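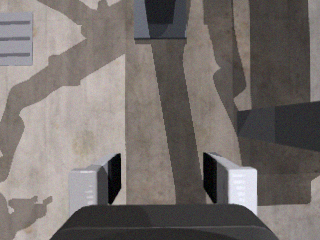

Module 4: Collecting demonstrations by hand guiding and by remote control
Lornia course in applied robotics, handout revised 13/08/2023

4.1 Two ways to show a task

In hand guiding, the operator holds the arm and moves it through the task while the controller records joint positions. The arm must be in gravity compensation mode. Forces measured at the wrist include the operator's own push and are not usable as training data.

In remote control, the operator moves an input device and the arm follows. The recorded commands are the ones the controller received, so they can be used directly as action labels. The operator feels no contact unless the device has force feedback. In simulation, this is the only method used in this course.

4.2 The wrist view

Operators in the Simadon exercises work from the wrist view alone. Depth is hard to judge when looking straight down at a floor. Shadows help, but a shadow edge is easily taken for the edge of an object, and the error shows up as a grasp closed on nothing. Check the fingertips against a known surface before descending.

Keep the fingers open during the approach. Closing early hides the target between the pads and leaves the learner with few useful frames before contact.

4.3 The Skamton set

The set used in the lab holds 404 remote control episodes. After removal of failed and interrupted runs, 282 remain. Of these, 213 are for training and the rest are held out. Median length is almost 272 time steps. Pauses longer than two seconds are trimmed at the start and end of an episode, never in the middle.

4.4 Errors that carry over

A policy trained on these episodes copies hesitation as well as motion. Common faults are stopping above the target, correcting sideways after descent has begun, and opening the gripper before the arm has settled.

4.5 Before the September lab

Install the Gavalas viewer and replay three episodes at half speed. For each one, note the step at which descent begins and the step at which the gripper command changes. Bring the notes as a plain text file.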